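4.2 Comparing the two hand controllers

We ran the Danow and Purau controllers on the same pair of five-digit hands, changing only the finger commands. The clutter set (Figure 3) was a joy to work with – soft bags, small cartons and a flat notebook ask very different things of a thumb. 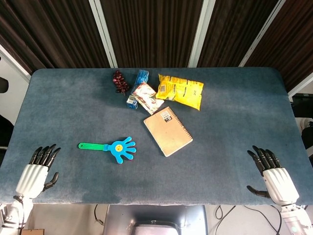

Figure 3. Clutter set on the fabric-like-topped table, with both hands at the near edge.

Purau closed more gently on the puffy yellow bag, and we were delighted by how readily it adapted to the toy clapper's green handle. Danow was faster on cartons. Both struggled with the notebook, a case we return to in Section 8.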